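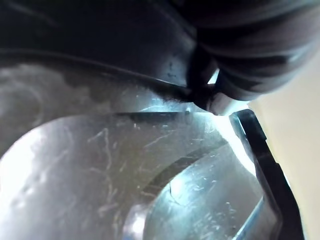
Issue 76 | Page 8

The Top Shelf and the Lower Shelf
By Lilla Boros

A plastic box tells you its age by its scratches. The clear ones begin like glass, and after one winter of things being put in and taken out they become grey and cloudy, and you must open the lid to know what you own. I have thrown away many such boxes in my life. In Stistport I met a person who keeps them.

Muthoni Muli has been arranging small workrooms for eight years. Her clients have many little parts and not much floor, and most of them call her when they have already bought too many drawers. She does not like drawers. "What is in a drawer, you buy again," she told me, and I thought with some shame of my 3 identical rolls of tape at home.

Her rule is simple to explain and, in my experience, rather difficult to follow. The big, light things go on the upper shelf and the small, heavy things go on the lower one. Every group lies open, in one layer.
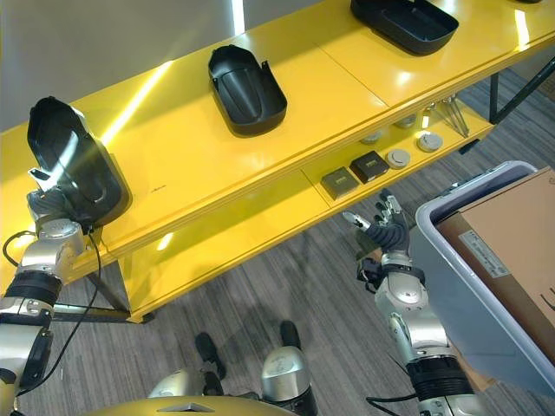

The colour of the shelves is also her decision. Yellow is not restful, she admits, but a dark part on a yellow shelf is found by the eye at once, and a dark part on a dark shelf is found by the elbow. The square blocks and the round grey discs lie directly on the surface, without any dish. The black trays have the top to themselves, with good space between them, so that a hand can go around each one.

I asked if the gloss is a problem. It shows every lamp in the room, she said, and also every bit of dust, and for this second thing she forgives the first.
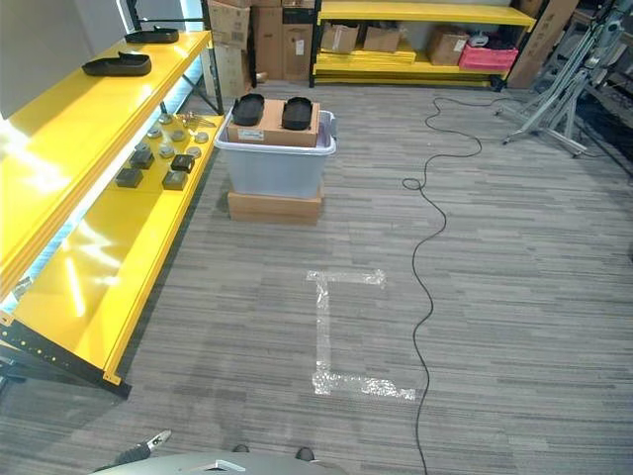 Stistport, January

On my second visit we spoke about the floor. Muthoni allows a storage bin to stand in the middle of the room while the work is going on, and she allows a cardboard box to be laid across it as an extra table. Two of the shoe-shaped trays were waiting there side by side. Clear tape on the striped carpet makes a corner. It costs very little, and it can be pulled up again when the plan changes.

Her colleague Zawadi Kimaro is stricter. He would like labels on everything, and he once made 625 of them for a stockroom in Pumlow. Muthoni prefers that a thing is known by its place and its neighbours.
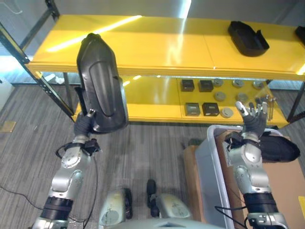 They agree about rows, however. Small pieces which lie in rows can be checked in one look before you go home, and a hole in the row is easy to see. At the end of the day Zawadi goes along the lower shelf first and the upper one after. Muthoni does it in the other order, and they have stopped discussing it.

I have tried the method in my own hall cupboard. The lower shelf is good already. The upper one still has the tape on it, all three rolls, and a hat.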